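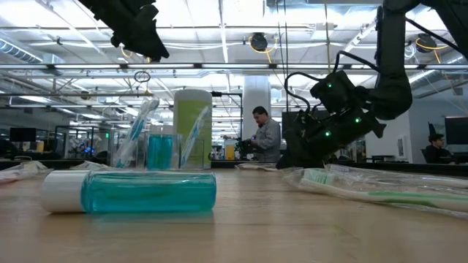
Two robot arms over a table of bathroom items, with a bottle of teal mouthwash on its side.

Household tidying by robot is the branch of automation that deals with picking up, sorting and putting away the ordinary things people leave lying about at home. It is still far from settled. A rigid box is fairly easy for a gripper, but clear bottles and crinkly packaging – the stuff of any bathroom shelf – remain a good deal harder to see and to hold.

In the Urholm trials, run by Zarmeena Chaudhry, a two-armed machine put away 18 toiletries in 90 minutes, a job most of us would finish before the kettle boiled. Lilla Sárközi of Gidus has argued, kindly enough, that slow work is still useful work if it can be left running overnight.

See also: Trultstead sorting test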